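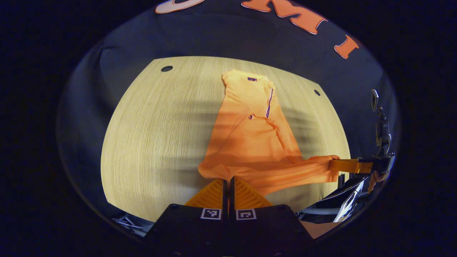 Nestatstead Knit Shrinkage Table: README

November - posted by the Hilidell data desk

Summary

The Nestatstead Knit Shrinkage Table records how the dimensions of 188 used knit shirts changed over 14 home laundry cycles. It covers polo shirts, T-shirts and long-sleeved knit tops. All measurements were taken by hand with a fiberglass tape and entered in millimeters. The table is meant for people who write care guides, grade secondhand clothing, or draft sewing patterns for knits and want shrinkage figures from worn garments. Most published figures start from new cloth.

Files

garments.csv - one row per garment. Holds the garment ID, type, labeled size, fiber content as printed on the care label, and knit structure if it could be identified.

cycles.csv - one row per garment per cycle. Holds body length, chest width, hem width, sleeve length and collar length.

loads.csv - one row per wash load. Holds water temperature setting, spin setting, drying method, detergent dose and load weight.

notes.txt - free text, keyed by garment ID. Spelling has not been corrected.

All CSV files are UTF-8 with a header row. Empty cells mean the value was not taken. Zero is never used for a missing value.

Fields that cause trouble

body_length runs from the high point of the shoulder, at the collar seam, straight down to the hem. It does not run from the center back. If you compare it with a size chart, check which one the chart uses.

chest_width is taken flat, one inch below the armhole, and is not doubled.

collar_length applies only to garments with a separate knit collar. It is measured along the outer edge with the collar opened out. Flat-knit collars often shrink at a different rate from the body, so please do not fill gaps in this column from body_length.

fiber is the label text, copied as printed. "Cotton 100%" and "100% cotton" are both present. A cleaned version is in fiber_std. Where the label was missing or unreadable, both fields are empty.

Method

Garments were bought used in Nestatstead in mixed lots. Prior wash history is unknown in every case. Before the first cycle each garment was left flat indoors for 18 hours, then measured for the cycle 0 row. The same rest period was used after each drying step.

To measure, the garment was laid on a table, smoothed from the center outward without stretching, and buttoned if it had a placket. Each dimension was taken twice. If the readings differed by more than the tolerance in the header of cycles.csv, both were discarded and the garment was laid out again.

Washing was done in a front-loading household machine. Line drying and tumble drying were assigned by load, so drying method is confounded with load composition to a small extent. loads.csv has enough detail to model this.

Known limitations

- Synthetic blends are underrepresented. Cotton pique and cotton jersey make up most of the table.
- Sleeve length is unreliable on garments with ribbed cuffs. The rib relaxes during handling.
- Hem width was not recorded for the first loads. These cells are empty.
- Twisting of the side seams (spirality) is mentioned in notes.txt but was never measured.
- The sample is one town's secondhand stock and should not be read as a sample of any wider market.

Suggested use

Work with percent change from cycle 0, computed per garment, before averaging. Averaging raw lengths across sizes gives a number with no useful meaning. Most of the change in tumble-dried cotton falls in the early cycles, so a straight-line fit across all cycles will understate it.

The Grovora script in the tools folder reads the three CSV files and writes a joined table. It stops with an error if a garment ID in cycles.csv is absent from garments.csv. It was tested only on this release.

Changes since the previous release

Collar lengths for the Backlund lot were entered in inches and have been converted. Duplicate rows from a repeated upload were removed. The column temp was renamed temp_setting - it holds the dial setting, and the water itself was never measured.

License

Free to use and redistribute with credit. Corrections are welcome if they cite a garment ID and cycle number.

Comments

patternroom: Is the chest tolerance the same for jersey and pique? The header gives one value.

Hilidell data desk: One value for both. We may split it in the next release.

tapeandchalk: The script fails for me on files re-saved from a spreadsheet. It had dropped the leading zeros from the IDs. Reading that column as text fixed it.

gradingtable: Would like to see spirality measured. On our rack of 1,000 shirts it is a more common reason for rejection than length.

Contact: Hilidell data desk, Nestatstead | © Hilidell | Back to top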